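Rimidden Sofa-Pick: failed episodes, data card

Last edited 19 January 2026
Maintainer: Evaristo Figueroa

Summary

Rimidden is a set of simulated pick episodes in living room scenes. The main release contains only successes. In this folder we keep the other part: 664 episodes in which the arm did not finish the task or finished it in a way we consider unsafe. Please do not mix the two parts without reading the section on the label error.

What went wrong

In October we changed the collision shape of the soft furniture from a fine mesh to a simple convex hull. The simulation became faster, but the hull of a sofa also fills the hollow between the armrests. The planner then believed that the seat was much higher than it is. It stopped the gripper above the cushion, closed the fingers in the air and reported "grasp complete". The renderer still used the old mesh, so the pictures look correct and the fault is difficult to notice by eye.

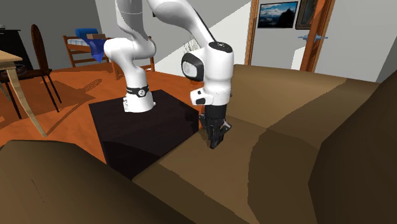
Gwendolyn Ambrose: I would not call this only a geometry fault. The success check trusted the finger command and never read the finger width. With a correct hull you would still get false successes each time the object slips. Please fix the check first, then the hull.

We agree, and the check was fixed first. It now reads the finger width and also the height of the object after the lift. The hull was replaced by a decomposition into separate parts for seat, backrest and armrests.

Label error

Before the fix, 56 episodes were stored with the label success = 1. They are now in this folder with success = 0 and with the field relabeled = true. If you downloaded the Jurnen mirror, you have the old labels. Please delete that copy.

Armrest contacts

After the new parts were added, we found a second problem. The path from the home pose to the seat may pass close to an armrest, and in 11 episodes the wrist pushed into it with a force over our limit of 20 N. The simulator continued without a stop. On a real arm the protective stop should act, but we ask you not to replay these paths on hardware. They have the field contact_fault = true.

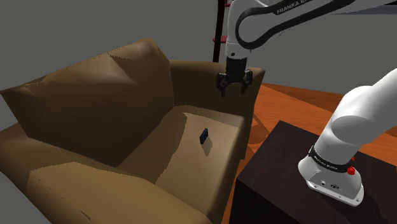 Figure 2. Gripper above the armrest, target object on the seat.

Fields

episode_id: text, unique in the folder
scene: Zurmont or Begay (the two room layouts)
success: always 0 in this folder
relabeled: true or false
contact_fault: true or false
max_force: in newtons, measured at the wrist

Known limits

Cushions are rigid, so the force values are higher than on real fabric. The field max_force is empty for episodes recorded before the change of the hull. Reports about other wrong labels are welcome, please include the episode_id.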